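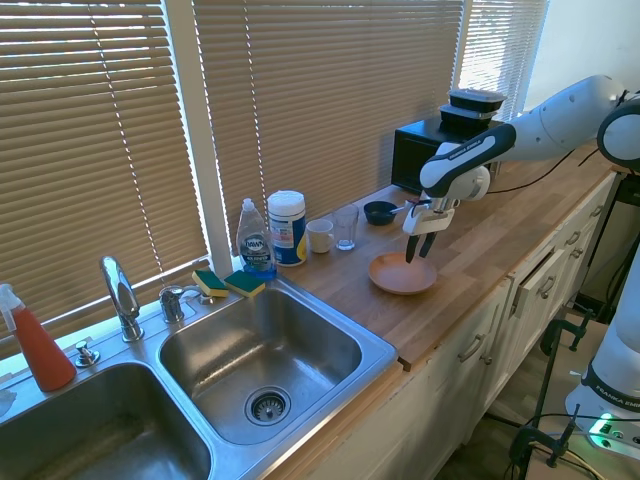

4.2 Collecting the kitchen demonstrations

We gathered all of the kitchen data by remote control, with one person steering the arm and a second person resetting the counter between tries. Our first plan was to teach everything by hand, taking hold of the arm and walking it through the motion, and we still have a soft spot for that method - it is quick to learn, and newcomers feel at ease with it within minutes. The trouble is that the teacher's own arms and shoulders end up in the camera view, and a policy trained on those pictures comes to expect a helper who will not be there later.

Figure 3. The kitchen workspace used for the plate task, with the Franka arm at the right end of the counter and the gripper above the plate.

The plate task asked for more patience than we had guessed. A plate lying flat gives two fingers very little to hold, so our operators learned to come down over the rim, pause, and close slowly. We kept those pauses in the recordings, even the long ones, and we are glad we did, as the trained policy seems to use them to settle before it grips. Each operator gave 200 demonstrations, spread over several sittings so that no one got too tired, and with four operators this came to 800 for the plate alone. Across all tasks the full Plellance set holds 2,870.

We threw out 58 recordings in which the link to the controller dropped partway through. Slow or clumsy tries were kept as long as the plate ended up where it should. Şengül Karaca went through the remaining recordings and marked the start and end of every grasp, and her marks are the ones used for training in Section 5.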